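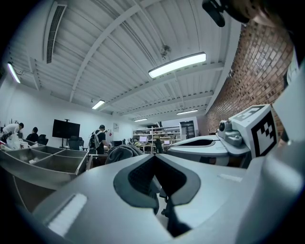 Waders back in force on the Tonby flats

7 September 2018

Well, they're back! The spring wader count wrapped up yesterday arvo and I've still got mud in places I'd prefer not to discuss, but the total is in and it's a beauty. We finished on 2,712 birds across the two high-tide roosts, well up on this time last year when the weather was foul and half of us couldn't see past our own hoods.

The bulk of them, over 2,000, were packed onto the end of Tonby spit. The other 698 were at the Darko saltworks, where Efua Korletey and Selorm Yakubu had the unenviable job of counting into the glare off the ponds. They did it twice and got the same number both times, which has never once happened to me.

I was on the spit with Montri Chuensuk. We walked out at first light while the flats were still bare, and for a good while there was nothing but a pair of pied oystercatchers piping at us and a lone white-faced heron stalking along the channel. Montri reckoned the birds were all still feeding up past Skasura Creek, and he was right. As the water came over the outer banks they started coming in, little bunches of red-necked stints first, low and fast, then the bar-tailed godwits in long straggly lines with that yapping call that gets me every single year.

Plenty of the godwits were still showing a bit of brick red underneath. A few looked properly worn, feathers all tatty round the edges, and they dropped onto the sand and tucked their bills away straight off. When you think of where they've come from (Alaska, for the godwits) I suppose I'd be having a lie-down as well.

The best of it for me was the eastern curlews. We had 30 of them standing along the top of the spit, a bit apart from the rabble, and that's the biggest group I've had at Tonby in ages. They're so jumpy that you want to stay well back, so we sat down behind the old fence line with the scopes and let them settle. A sea-eagle came over just before the top of the tide and put up absolutely everything, curlews included, and I lost my place about three-quarters of the way through the stints. Cue a fair bit of swearing, then a cup of tea out of the thermos, then start again from the left.
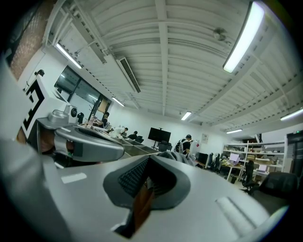 Grippers at close range, one with a small round lens on top.

Odds and ends from the day

Darko had the variety, as it usually does. Efua found a nice little party of curlew sandpipers on the third pond, mixed in with sharp-tailed sandpipers, and Selorm picked out a marsh sandpiper on the far bank which I'm very jealous about. There were red-necked avocets too, sweeping about in the deep end, plus the usual silver gulls making a racket. They also had a bird that Selorm was keen to turn into a broad-billed sandpiper. It went behind a clump of samphire and stayed there, so it's gone down on the sheet as nothing at all. He's going back for it.

Leg flags were a bit thin on the ground. Montri read one orange flag on a godwit and we had part of another on a stint, but it kept hopping about on one leg with the flagged one tucked up. Anyone who's been down with a scope and has a clear read of a flag, please send it in with the date and the spot, even if you think somebody else will have it already. Duplicates are fine.

Enia Lagoon was a dead loss, I'm sorry to say. Ewurabena Kpodo went round the whole thing on her own and found it brimful after the rain, with no edge for a wader to stand on. She did get a musk duck and a swamp harrier carrying nesting material, so it wasn't a wasted walk, but none of it goes into the wader total. With a dry few weeks it might come good for the sandpipers later on.

We also picked up the first hooded plover scrape of the season on the ocean side of the spit. I won't say exactly where. There's a sign going in this week and a bit of rope, and the pair were both sitting tight when we went past at a distance. If you're walking that beach, keep down on the wet sand, and please, please put the dog on a lead. I love dogs, I've got a ridiculous one myself, but a hoodie chick is about the size of a ping-pong ball and it doesn't stand a chance.

Small grumble while I'm at it. Somebody has been taking a quad bike along the top of the spit, right through the high-tide roost, and the tracks were fresh enough that I'd say they went in the night before. Gifty Ayaaba has been on to the shire about getting the gate at the end of the track fixed. The chain is still there but the post has rotted through, so you can lift the whole lot out of the ground with one hand. If you see a bike out there, a note of the time and the colour would help her a lot. Don't go and have a blue with them about it.
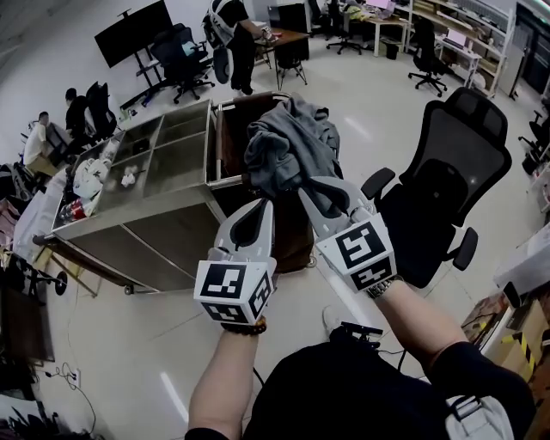 Next count

The summer count will be in December, once everything that's coming has had a chance to get here. Same two roosts, and Enia as well if the level has dropped. We could do with another pair of eyes at Darko, where two people is stretching it, and someone with their own scope would be very welcome. You don't need to be a gun at stints. If you can tell a godwit from a curlew and you're happy writing numbers down while someone else calls them out, you're in, and you'll pick up the little brown ones as you go.

Gifty is putting the roster together, so let her know if you'd like to come and which site you'd sooner do. Meet at the Tonby boat ramp, two hours before high tide. Bring a hat, water, and shoes you don't love. The walk out to the spit is soft going for the last stretch and there's no shade whatsoever, so have a think about that if it's looking like a scorcher.

The full species list will go up once Efua has typed in the Darko sheets, probably next week. In the meantime, if you're after the curlews, try Tonby on a rising tide with the sun behind you and stay this side of the fence line. They were still there last night when I nipped back for my thermos.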